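Search this site Enter keywords Go

Speaker notes — The Ferry Landing at Stadham
Evening talk, October 30, 2023
Kenji Tran

(Wait for the chairs to stop scraping. Water on the left, clicker on the right. Last time I had them the other way around and drank at the wall.)

Opening

Good evening. I've been asked to talk about the history of the Stadham ferry landing, and I was told to keep it lively. I will do my best with a subject that is mostly mud.

For those who haven't been down there, you take the river road out past the grain elevator, turn where the sign used to be, and park on the gravel. There's a marker, a bench, and a slope of grass going down to the water. If you stand at the marker with your back to the road you are looking at the busiest spot in the county, provided you've arrived in the 1850s. If you've come this year you are looking at a heron.

The marker says the ferry "served travelers of all kinds." I've spent a good deal of my adult life trying to find out what kinds.

(Slide: map of the river, old channel and new channel.)

Where the river was

First thing to get straight. The river you see now is not in the place the ferry crossed. The old channel ran farther west, close under the bluff, and the landing sat on a shelf of firm ground between the bluff and the water. The river moved in a flood, as this one likes to, and left the landing a good walk from anything wet. The people at Walwood, on the other bank, woke up to find they had a new bottomland field and no customers.

There was a lawsuit over the field. There is always a lawsuit over the field. The file survives in the county records and is much thicker than anything we have on the ferry, so if anyone would like a talk next year on riparian boundaries, see me afterward and I'll try to talk you out of it.

(Pause here. Somebody usually laughs. If they don't, go on to the boat.)

The boat

We have no picture of the ferry. We have a drawing made by a man who was on it as a small boy and drew it as an old one, and he gives it a smokestack, which it did not have. What it did have was a flat deck, a rail on each side, a ramp at each end, and a rope. The rope went across the river. The current did the pushing and the ferryman took the credit.

It carried 2 wagons if the teams were calm. Mules were charged extra. I have read the rate card many times and I can't find an explanation for the mules, but I grew up with a neighbor who kept them and I don't feel I need one.

(Slide: rate card. Read out the line for hogs. "Hogs, per head, if they go willingly." Don't explain it.)

The name on the rate card is Akl. You'll see it spelled four ways in the records, and he spelled it two of those ways himself. He came up the river with a trading outfit, stayed when the outfit left, and took over the landing from a man who owed him money. That's the whole of the official biography. It fits on a mug, and the gift shop has seen to that.

The ledger

Most of what I know comes from the ledger. It turned up in a farmhouse on the Walwood side, in a trunk, under some curtains. I'd like to say I found it. The family found it, and called me when they got tired of having it around.

It covers one season and the start of another. There are 663 crossings written down. I have typed out every one of them, and my wife would like it noted that I did this at the kitchen table.

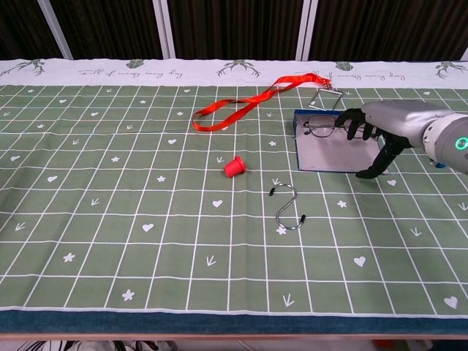

Tablecloth with hearts and stars on a white grid.

A few things from the ledger that I find worth an evening.

July is the thickest month. You'd expect spring, with everyone heading west while the grass was up, and spring is busy, but July is local. People from Stadham going over to Walwood and coming back the same night. There was a dance floor at Walwood. Akl writes "returned" next to most of the names and "returned late" next to a good many others, and beside one young man, all through the summer, he writes "returned singing."

Then there's the doctor. The doctor crossed 91 times and, as far as I can tell, paid for none of them. Akl lists each one with the fare written out in full and then a line drawn through it. I used to think that was generosity. Then I found the doctor's own account book, in which he treats Akl's bad shoulder, writes out the full fee, and draws a line through it. So there was a system. I have tried to interest my dentist in it.

(Slide: the two pages side by side. Let them look. Drink water. LEFT.)

There's also a page where the handwriting changes. For a stretch of weeks the entries are neat, the sums are correct, and the mules are charged the same as everybody else. I believe this is his wife. She doesn't sign it. When his hand comes back, the mules go up again and the arithmetic goes to pieces. If I could have one evening's conversation with anybody in this story I would not be picking the man on the mug.

The Grendora business

I get asked about the Grendora, so let's do it now and get it over with.

The Grendora was a small steamboat. The story goes that she came up at night in high water, hit the ferry rope, and went down off the landing with a cargo of whiskey, or silver, or, in the version I heard at the feed store, both. Every few years somebody goes out in the bottomland with a metal detector and comes home with a plow part.

She did hit the rope. It's in the ledger, one line: "Steamer took the rope. Captain very rude." After that there are no crossings for a while, and then an entry for a new rope, and then things carry on as before. The Grendora herself turns up in a newspaper farther upriver that same season, unloading stoves. So either she did not sink or she got over it quickly.

I've said this at a number of talks and it has never once changed anybody's mind. A gentleman told me afterward that the newspaper was part of the cover-up. I asked what was being covered up and he said the whiskey.

(If he's here tonight, be nice.)

What's left to see

If you go down, go in the morning, when the light comes in low and shows up the old road. It's a long dip in the grass running from the bluff toward the marker. Wheels made it, and teams dragging those wheels up a wet slope, year after year. You can't see it at all at noon. I have brought people down at noon and had them be very polite about it.

The stones by the bench are from the landing, though not from where they're sitting. They were moved when the gravel lot went in. One has a groove worn in it that everyone says is from the rope. I'd love it to be from the rope. It's on the wrong side of the stone, unless the stone was turned when it was moved, and the crew that moved it didn't leave us a note. I put my hand in it every time anyway.

The bluff trail is steep but short. At the top you can pick out the old channel by the line of cottonwoods, which still follow a river that left without them. You can also see the Walwood church and the edge of the field from the lawsuit. It's planted in beans.

The building people ask about, the square foundation partway up the path, is not the ferryman's house. It's a pump house, and it's younger than my father. The actual house was almost certainly down on the shelf, under what's now the gravel. I suggested looking before they put the gravel down. I was thanked for my input.

(Move on quickly. You get a tone here.)

A word about the marker

The marker has the wrong year on it. It's off by 2. I wrote a letter. I got a very kind reply saying that corrections are made when a marker is replaced, and that markers are replaced when they're damaged. I want to be clear that I'm only passing that along.

Last bit

I'll read you the final entry, and then there's coffee. It's the only one in the ledger with any weather in it. He has put down the day's crossings, a wagon and a family on foot and the doctor, with the line through him. Under that he writes:

"River up. Rope holding. Wind off the bluff and all the geese going over. Took the last man across for nothing as I wished to see it from the middle."

(Don't add anything. Close the folder. Lights.)

Questions

Likely ones: Was there a fort? (No, wrong county.) Can we see the ledger? (By appointment, clean hands, no pens.) Where's the restroom? (Down the hall, second door. The first door is the boiler.)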